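The Soup Night at Sedik

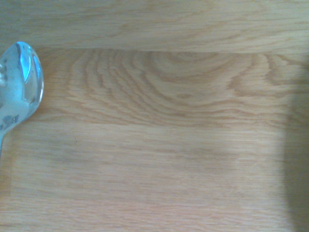

The fight was over bread. Leavened or flat. It had gone on for 113 years and by January the two churches in Sedik still would not bury their dead on the same side of the creek.

Snow that night. Heavy. The boiler at St. Gereo's quit during evening prayer, just a clank and then nothing, and the old pastor stood there in his coat with 18 people looking at him.

"Well," he said. "Up the hill."

No one moved. Up the hill was them. The other ones. His own mother had crossed the street her whole life so she wouldnt have to walk past their door.

But it was cold, and the babies were crying. So they went. Single file, holding sleeves, singing the one hymn they all knew in the dark.

The door opened before he knocked. The woman preacher from the hill church, apron on, flour to the elbows. She looked at him. Looked at the line behind him, snow on all the hats.

"You're letting the heat out," she said.

They sat in the back at first. Then the middle. Somebody passed a blanket, somebody passed soup. When it came time for the bread she stopped, plate in her hands, and he could see she didn't know what to do either. Flat bread. Forty-seven years a pastor and he had preached against that bread maybe every one of them.

He thought about his mother. He thought about teh creek.

Then he got up, knees cracking, and walked to the front, and held out both hands.

Behind him a bench creaked. Then another one.

Posted Aug 22, 2018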